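28 July 2020, textile bench, back room

Started late, Poonam had the sink till gone ten. Notes mostly for her and for me when I've forgotten it all by next week.

Today = dark garments, printed. Carrying on from the Wukemo batch. Question is still the same one: does the print go before the cloth does, and does the soak make it worse. My money's on yes to both but I said that about the towels and was wrong.

Water first. Hardness strip same as last week, didn't bother doing it twice. Tap running cloudy for the first minute then fine. Should ring the landlord again about that. Didn't.

Batch weighed in dry on the big scales. The small scales are still drifting, 3 g up every time you breathe near them, so DON'T use them for anything that matters, whatever the sticker says. Total for darks 1,031 g. Wrote it on the whiteboard as well, someone will rub it off.

Detergent: the Tomar liquid, not the powder. 19 ml by syringe. The cap that comes with it is hopeless, lines on the inside that you can't see once it's blue in there. Poonam wants us to do one run with the cap anyway because thats what people do at home. Fair point. Put it on the list.

Soak: none for group A, overnight for group B (still going in the sink, leave it ALONE please, there is a plate on top for a reason).

10.50 group A in. Cool wash, low spin. Machine walked a bit on the spin again, folded a bit of cardboard under the back left foot. Needs a proper rubber foot. Nikano do them, I think, or they used to.

While that was going, tidied the shelf. Threw out the lint rollers that had dried up, the sticky had gone to paper. Two pots of print swabs with no labels on. If they were yours they are in the bin, sorry, label your pots.

Also rewrote the fabric cards. Old ones just said "black top" for nearly everything, which was no use at all when we tried to match them up to the December results. New cards say: colour, knit or woven, print colour, where the print sits, smooth or rough print, anything odd. One card per garment. Card goes with the garment, in the bag, not on the bench next to it.

11.55 group A out. Slight smell of the last batch, the softener one. We ought to be running an empty rinse between, we keep saying so. Ran one after, which is the wrong way round.

First impressions, group A:

Plain tees fine. No change I'd swear to.

Stripy one has twisted at the side seam. It did that before though, see card.

The big hoodie sheds like a cat. Lint over everything near it. Anything black that shared the drum with it needs rollering before we look at it under the lamp or we'll be counting fluff as wear. Moved it to its own bag for next time.

Grey joggers, drawstring came right out one end. Fished it back through with a safety pin, twenty minutes of my life. Tie a knot in them before washing. All of them. New rule.

Lunch.

Afternoon was the printed lot, the ones we actualy care about. Rub test by hand, white cloth, same pressure as near as I can manage. The Stutia print white cloth stayed clean on the first go and picked up the faintest pink on the last. Could be the print, could be dye off something else. Do again with fresh cloth, mine had been in my pocket.

Note on pink prints generally: much harder to score than the white ones. White cracks show up dark straight away against a white letter. On pale pink on black you need the lamp low and from the side, and even then I changed my mind on a couple. Suggest two people score them seperately and don't talk till after. Poonam up for that, Thursday if the lamp's free.

Bulky knits: same trouble as ever with things bunching. The print gets folded in on itself, the letters rub face to face, and then you can't tell wash wear from fold wear. From now on flatten the print before it gets bagged. Not crammed. 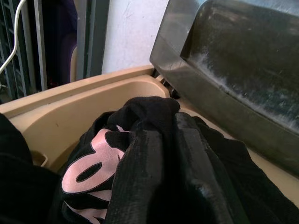
Black soft knit or fleece, pink print, in the beige tub. All bunched up, lettering half lost in the folds. Lid open.

So yes, that one needs laying out properly before scoring. Print has a bit of a gloss to it next to the cloth, which is matte, and I'd like that written on the card because the gloss is what I expect to go first. Card currently says "pink writing". Not good enough, my own handwriting too.

Lamp readings after that. 94 on the reference tile, so happy with the lamp. Didn't get through all the garments, ran out of afternoon.

Things I want changed:
- dark tub for white things and the beige tub for dark things. Fluff shows up that way. We have been doing whatever's nearest
- wipe tubs out between garments, damp cloth, not the print cloths
- lids open while anything is even slightly damp
- pen on a string at the bench. The pen keeps going

Rang about the drying rack, they'll ring back.

Poonam asked whether it makes sense to wash inside out for the next round. I'd rather finish this round right side out and then do the whole thing again inside out, otherwise we've got half of each and can't compare with December. She thinks that's twice the work. It is. Talk about it tomorrow when less grumpy.

Tomorrow: group B out of the soak first thing, rinse, weigh wet, then straight in. Same 19 ml. Empty rinse BEFORE. Knots in drawstrings. Hoodie on its own, last. Then redo the Stutia rub with clean cloth and see if the pink comes off again.

Need to buy: white cotton squares, safety pins, rubber foot, milk.

Left the window open a crack. Radiator off. Sink still full, see above.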